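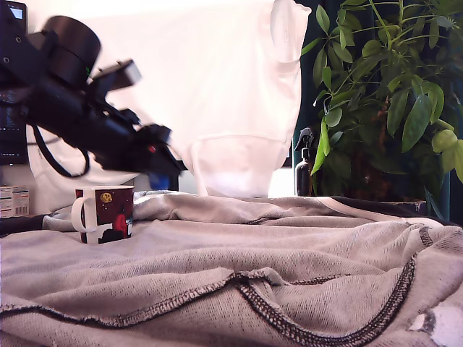 About Stustel

Stustel teaches robot arms to do household jobs. We do it by having a person steer the arm through the job, over and over, and recording what the arm did each time. The recordings go to companies and university labs that train their own robots.

The company was started by Mechthild Mayrhofer and Rangi Wihongi, who met while working on packing machines at Gruber. The first arm ran in Mechthild's spare bedroom. We now have 4 stations in the old Dadwood building, on the second floor, above the print shop.

What we do

Most of our work is with cloth and the things that end up on or near it. Shirts, sweatshirts, bottles, mugs, whatever is on a table when somebody wants to clear it. Cloth is slow work for a robot. It never lies the same way twice, and a gripper that comes in a little too low will catch the fabric along with the thing it was sent for.

Our operators work in one of two ways. In hand guiding, the operator holds the arm and moves it through the task. In remote control, the operator uses a handheld controller and keeps clear of the table. We use remote control for most jobs with fabric, where an extra pair of hands gets in the way of the cameras.

A single run of a task is called a demonstration. A standard order is 100 demonstrations of one task. Between runs the operator moves things: the cloth gets crumpled again, the bottle goes somewhere else. Runs that go wrong are kept and marked as such, and customers can choose whether they want them. Our longest job so far, for Trivel, came to 913 demonstrations and took us through to May.

We don't clear everything else away first. Picking up a small bottle from a bare white table is a different job from reaching one down among the folds of a gray shirt, with a plant and a spray bottle close by.
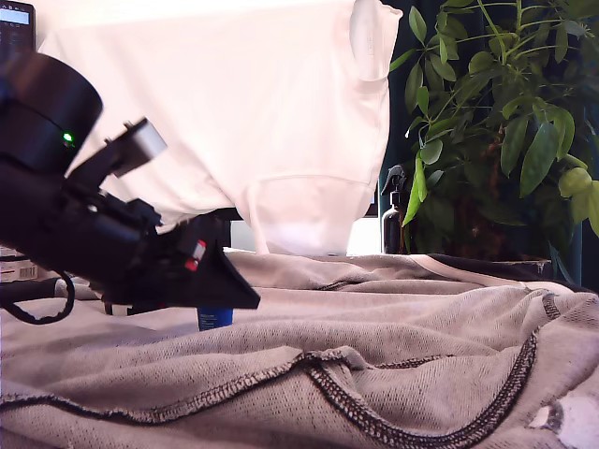 Who works here

Mechthild looks after the arms and the software. Rangi hires and trains the operators and checks every batch before it goes out. Operators come to us from all kinds of work, including sewing, dental assisting and crane driving. No robotics background is needed. New people spend their first two weeks on practice tasks, and those runs are not sold.

Operators work in pairs and swap every half hour. It is tiring on the wrists and eyes, and the quality drops when people go longer.

Visits

We show people around on Tuesday afternoons. Please write ahead so we can keep a station free. The entrance is on the yard side, and the bell is marked Stustel.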